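Visit report: Sernix open day, Pomham
22 April 2025

We went to the Sernix open day to get a better idea of what a tabletop arm setup costs before our own request goes in. The budget line we have to fill has to be settled by August, and so far we only had one written quote, from Heva.

The demo area was at the back of the building. Most of the visitors stayed near the big packing line by the entrance, so there was time to ask questions. The staff were open about prices, except for service contracts, where we were told to write in.

Their kitchen bench is used for handling tests with dishes, mugs and a rack. Sernix says the household items are the cheap part, and they keep a yearly allowance of 1000 dollars for them, mostly for replacements.
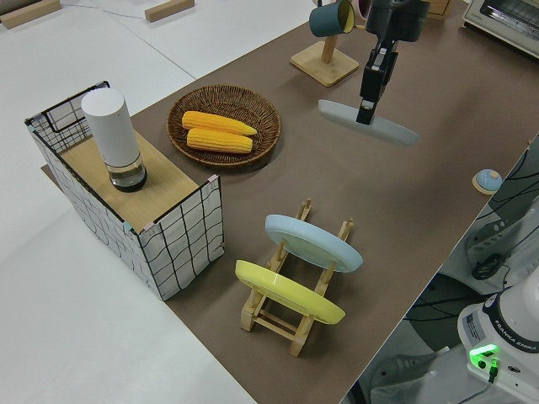
The costs people forget are the small ones. Gripper fingers wear and get swapped. Cables need proper routing, and the table has to be stiff enough that the arm base doesn't shift. Sernix paid 3000 dollars for the table and mounting work alone. Heva's quote to us has 1359 dollars for the same item, but it leaves out delivery and leveling, so the two can't be compared yet.

Floor space was the other surprise. Our room at Sowerby would take one bench, but a second would block the storage door.

Training is sold in blocks of 20 hours. We think one block is enough for the first year – a second could go in next year's plan.

To do before the request goes in:
Ask Heva for a quote with delivery included.
Write to Sernix for service contract prices.
Measure the Sowerby room again, with the door open.
Check whether spare fingers can be ordered on the same account as the arm.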